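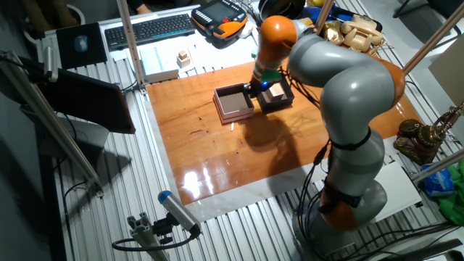
# Prindine: glosario de recipientes domésticos (español–eslovaco)

Prindine es una lista de palabras para cajas, bandejas, botes, cestas y otros recipientes de la casa. La empecé cuando trabajaba como traductor para la tienda Krajčí, porque los diccionarios que tenía me daban siempre la misma palabra para cosas bastante distintas.

La versión actual contiene 37 entradas. Es pequeña y prefiero que sea así hasta que todas estén revisadas.

## Archivos

- `glosario.csv`: la tabla principal, en UTF-8, separada por punto y coma
- `variantes.csv`: palabras regionales, con el país cuando lo conozco
- `notas.md`: dudas y decisiones

## Columnas

| Columna | Contenido |
|---|---|
| `es` | palabra en español, en singular |
| `genero` | m o f |
| `sk` | equivalente en eslovaco |
| `tapa` | sí, no, a veces |
| `fondo` | bajo o alto |
| `ejemplo` | una frase corta |

La columna `fondo` me ha costado más trabajo que las otras. Entre una caja baja y una bandeja no existe un límite claro, y mis lectores no se pusieron de acuerdo. Al final he seguido la costumbre del catálogo de Cledholm: si el borde es muy bajo, escribo «bandeja».
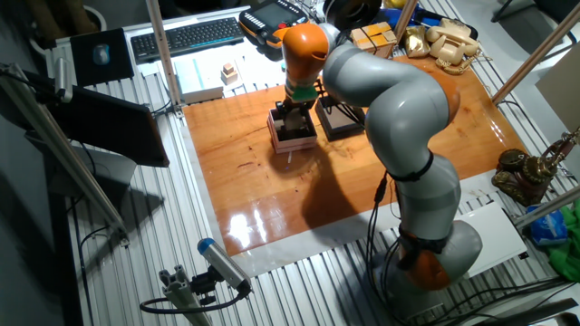

*Caja de color rosa pálido y bandeja negra, sobre madera.*

## Revisión

Cada entrada fue leída por cinco hablantes nativos. En seis casos la traducción eslovaca quedó marcada con `?`, y les pido que no la utilicen en textos impresos. «Cajón» y «cajonera» se mezclan mucho en las respuestas; por eso he separado las dos, aunque una cajonera es más bien un mueble.
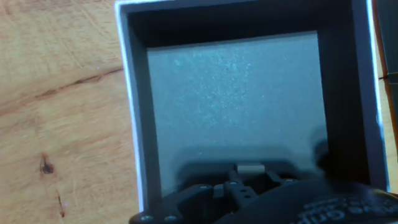
También dudé con «estuche». Lo he dejado dentro porque aparece en los pedidos de Krajčí, pero «funda» está fuera, y «bolsa» igualmente. Si el objeto no mantiene su forma cuando está vacío, no entra en el glosario.

## Uso

Se puede copiar y modificar libremente, citando Prindine. La copia que está en Codness es más antigua y le falta la columna `tapa`. Las correcciones son bienvenidas en `notas.md`, una por línea, con la palabra española al principio.

## Pendiente

- añadir el plural de «bote» y «tarro» en eslovaco
- comprobar «tupper» y su ortografía en España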